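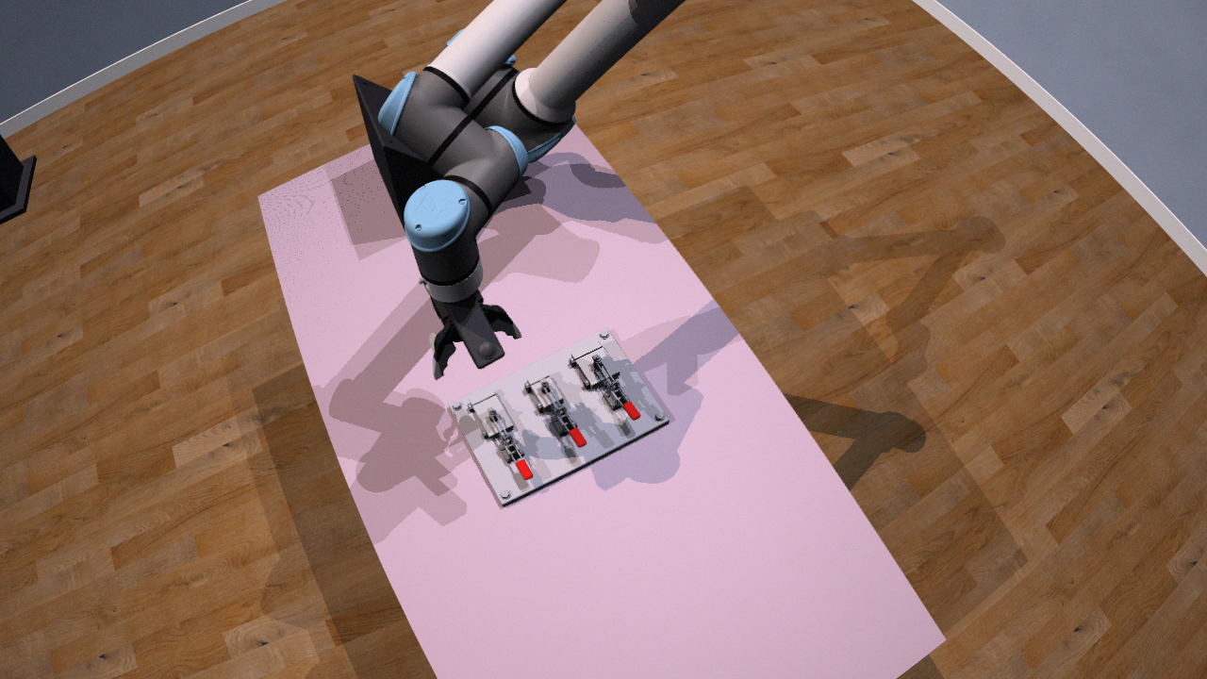 Robot arm over a pink table with toggle clamps on it (computer rendering)

Can a town council kill an ordinance just by never putting it on the agenda?

Asked in Local Government > Meetings and Procedure
141 views, 3 answers

Okay, I'm hoping somebody who has sat through more of these meetings than I have can explain what is going on, because I'm losing my mind a little.

I live in Povside, and back in the spring a bunch of us collected signatures for a short-term rental ordinance. Nothing wild! It would cap the number of whole-house rentals on any one block and make owners list a local phone number that a human being picks up. We turned in 560 signatures and the clerk signed for them, so I know they got there. I have the receipt on my fridge.

Then one council member introduced it, it got a first reading, and it went to the land use subcommittee. And it has been sitting there ever since. I've gone to every meeting and every time I look at the agenda it isn't on it. When I asked during public comment I got "thank you for your input" and the little timer beeped at me.

A neighbor says the council president decides what gets on the agenda and that's that. Another neighbor says they HAVE to vote on it within a certain number of days once it's been introduced. They can't both be right. The council goes on break in September (budget stuff) and I'm worried it dies if they run out the clock.

So: can they really do this? And is there anything a regular person can do besides keep showing up and getting beeped at?

Answer 1 (marked helpful)

I was a deputy clerk for a good long while in a different town, Flallau, so take this with the usual grain of salt, but your two neighbors could both be partly right.

In most places the president or mayor puts the agenda together, and yes, they can leave something off for months. It's annoying and it's normally allowed. What people miss is that the council's own rules nearly always have a way around it. Go find the document, which might be called Rules of Procedure or Rules of Council or be buried in chapter 2 of the town code, and read the part on subcommittees. You're looking for the word "discharge." That's a motion any member can make to pull an item out of a subcommittee and bring it to the full body. Ours needed a plain majority. Some need two thirds. Some only let you try it after the thing has sat for so many days, and I'd bet that is where your second neighbor got the idea of a deadline.

The other thing to look for is whether members can add items to the agenda themselves. In Flallau any two members could do it in writing by noon, several days ahead of the meeting. Hardly anyone used it, mostly for fear of making the president mad, but it was right there in black and white the whole time and I used to keep a blank copy of the form in my top drawer.

So I'd go talk to the member who introduced yours. Call or stop by during office hours, don't do it at the microphone. Ask straight out: do you have the votes, and if you do, why haven't you moved to discharge? Sometimes the sponsor is the one who wants it parked! I saw that more than once. They introduce something to make people happy and then are perfectly content to let it nap. You'll learn a lot from how they answer.

On the signatures, this part matters. Was what you turned in a petition asking the council to do something, or was it a formal initiative petition under your town charter? Those are very different animals. The first kind is basically a big letter. They can say thank you and put it in a folder. The second kind usually does come with a clock, where the council has to adopt it or send it to the ballot, but the number of signatures is set by law and the form has to be exactly right, with a circulator statement on each page and all of that. If you printed the sheets off somebody's computer and passed them around at the farmers market, it's probably the first kind. Sorry.

Last thing, about the break. Find out if pending items carry over. Ours did until the end of the two-year term and then everything got wiped. If yours carry over too then a recess doesn't hurt you, it's just slow.
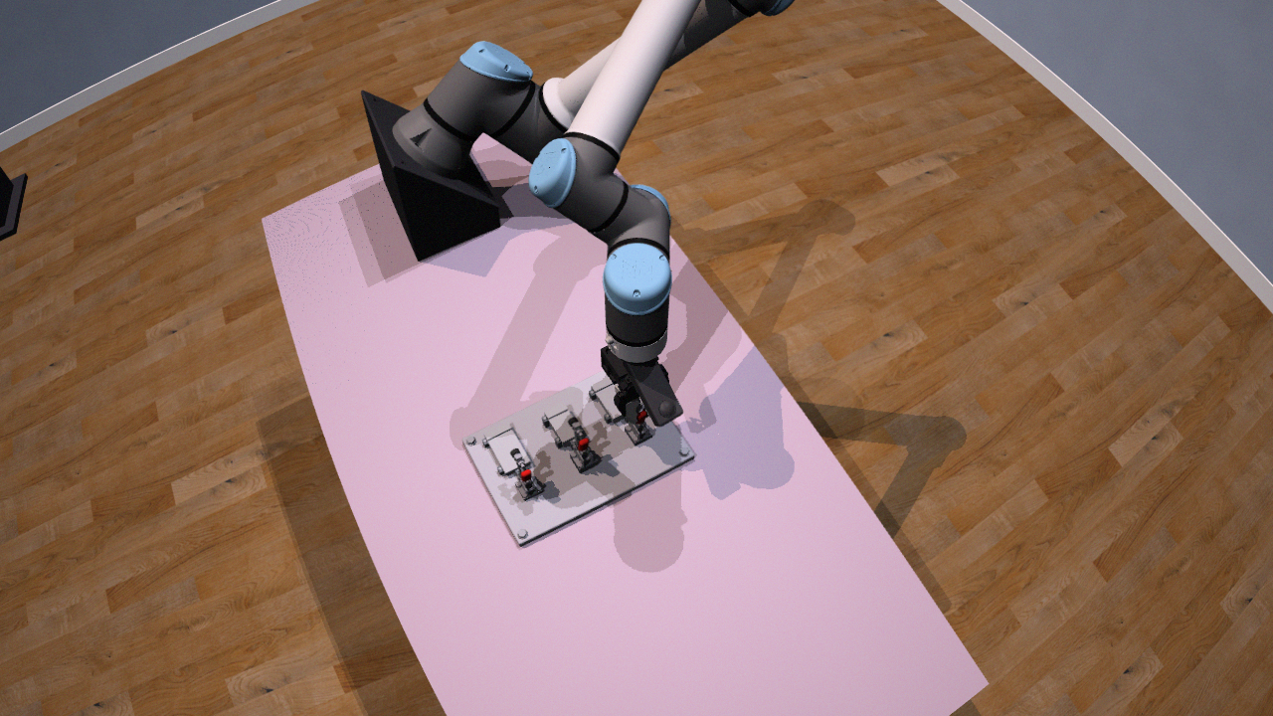
And keep going to the meetings, even with the timer. I typed up those minutes and I can promise you that members noticed when the same faces came back. Bring a couple of people who haven't spoken before if you can, and have each one ask for the same specific thing ("please schedule a vote on this") so that it lands in the record in those words.

Answer 2

lol they do this everywhere. Same thing in Pemov with the leaf blower rule, never got a vote. Vote them out

Answer 3

Agree with most of the first answer, but I'd go easy on the discharge motion. We pushed for one in Pisharody over a sidewalk ordinance and got it, hooray, and then it went to the floor and lost by one vote, and under our rules the same ordinance couldn't come back for a year. If we had sat tight and let the two undecided members get their amendments in at the subcommittee I think we'd have sidewalks by now. I'm still sore about it. So count your votes first, and check what happens if you lose.

Also look at turnout. The last time our district seat was up, only 2,468 people voted in it. Your pile of signatures is a real chunk of people in a race that size, and it's fair to mention that to your council member, politely. I wouldn't put it as a threat. Just "here's how many of your neighbors signed this" and let them do the math.

One more, you can ask the clerk for the emails about the ordinance with a public records request. It took us three weeks and most of it was people arguing about meeting rooms, but there was one message that told us exactly who was holding things up and what they wanted changed.

Comment from the person who asked: Thank you!! It was the big letter kind, I'm pretty sure. Ugh. I found the rules on the town website and there IS a discharge section, it takes a majority and the item has to have been in subcommittee for 60 days, so we're past that. Calling the sponsor in the morning.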